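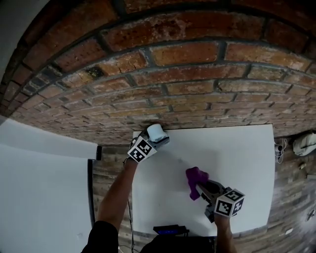 From: Minttu Rantala
To: the Flirkus users list
Subject: Re: left gripper drifting after finger swap

Hi Snædís, hi everyone,

Sorry to be slow with this. I started a reply on Sunday, got as far as your second paragraph, and then went to check something on our own pair and lost the evening to it. So you get the long version, with my apologies to anyone who reads the list on a phone.

Snædís Ásgeirsdóttir wrote:

> We changed the fingers on the left hand-held gripper last week, as
> they were worn smooth, and since then the tracking on that side is
> off. The right one is fine. When I hold both grippers still on the
> board, the left one reads a few millimeters high and it gets worse
> when I tip it up. I have run the hand calibration three times and I
> get a different answer each time. The opening width is also wrong:
> fully closed does not read as zero. Soft things like cloth are the
> worst, it thinks the fingers are still open when they are not.
>
> Is this one problem or two? And is there a sensible order to do
> things in? The Urquhart notes only say "recalibrate after service"
> and I would like to not spend another day guessing.
>
> Also, how often do people replace the marker cubes? Ours have been
> on since we got the kit.

I think you have two problems, and they happened on the same afternoon, which makes them look like one. We had very nearly the same thing at Vida in September and I was sure for days that it was software. I even wrote a rather cross note to this list, which I am glad I never sent!

Let me take the cube first. On our pair, the cube bracket and the finger carriage share the two front screws. So when you take the fingers off you loosen the cube as well, whether you meant to or not, and it will go back on looking perfectly straight when it is turned by a hair. A small turn at the cube becomes a bigger error out at the fingertip, and it changes with the way you hold the thing, so "gets worse when I tip it up" sounds very familiar to me. The three different answers make me think the bracket may still be a little loose. Take hold of the cube between finger and thumb and try to rock it, gently. If you feel anything at all, no calibration is going to stick.

What we do now:

Back both front screws out a full turn, push the bracket against its rear stop and keep your thumb on it while you tighten. Go a little on one screw, then a little on the other. If you do one all the way first, it pulls the bracket around with it. I learned that from Bumix when they looked after our first pair, and I have repeated it to every new person here until they roll their eyes.

Leave it alone for a while, then try rocking it again before you turn anything on.

Then do the hand calibration, on a flat white board with nothing else on it. Please do use a board if you can. We tried straight on an old plank floor once and the gripper rocked on the gaps, and we ended up carefully calibrating the floorboards. Move slowly, and turn your wrist through the full 180 degrees so the camera gets a good look at more than one face of the cube. People tend to do a polite little wiggle and stop. We take 212 frames and throw out any where only one face was found, and last time 31 went in the bin, which I considered a good day.

Now the width. This one has nothing to do with the cube, at least on ours. The encoder keeps the old closed position in its settings, and your new fingers have fresh pads, so they meet sooner than the worn ones did. It simply has the wrong idea of where closed is. In the settings page there is a line called closed_raw. Ours said 1647 on the left before the swap, and it needed a new value afterward. Please don't copy my number, yours will be different. Close the fingers fully with nothing between them, squeeze the way you would in normal work, read the raw value and type it in. Then open and close a few times and see that it comes back to the same place. If it wanders, look for a thread or bit of fluff in the slide before you blame the encoder. We do a lot of cloth and you would not believe what comes out of there on a cotton swab.

For a check at the end I like one hard thing and one soft thing. A plain cylindrical cup is nice for the hard one, as you can measure it with calipers and compare. For the soft one I use any scrap of fabric, picked up by a single layer near the edge and let hang. If the reading on the cup is right and the fabric reads nearly closed, you are finished and can go and have coffee. I do the same check on the other gripper too, even if it wasn't touched. It takes two minutes, and it's good to have something from the same day to compare with.

One more thing, and this may be only us. Look at how the thin cable leaves the gripper. Ours had been tucked under the bracket by somebody in a hurry (me) and it was enough to lift one corner. It should run back along your forearm with some slack, so that stretching forward doesn't tug on it. Tape it to your sleeve if it annoys you.

About the cubes – we don't replace them on a schedule. I wipe them with a dry cloth, never anything wet, and look along each face for lifting corners or shiny patches. Shiny is worse than dirty, in my experience, because the lamp catches it and the marker comes and goes as you turn. We have changed one cube so far, after it met a door frame. If you do change one, measure the new one and put the real size in the settings, as the printed ones don't always come out quite the same.

Could you tell us what you find when you rock the bracket? And if you still have the old closed_raw value written down somewhere, I would be curious how far it moves with new pads. I'd like to add a line about it to the service page on the list wiki, which at the moment is mostly me talking to myself.

I'm at my desk most mornings until ten, if you would like to go through it on a call. Bring a small hex key and something to drink.

Warmly,
Minttu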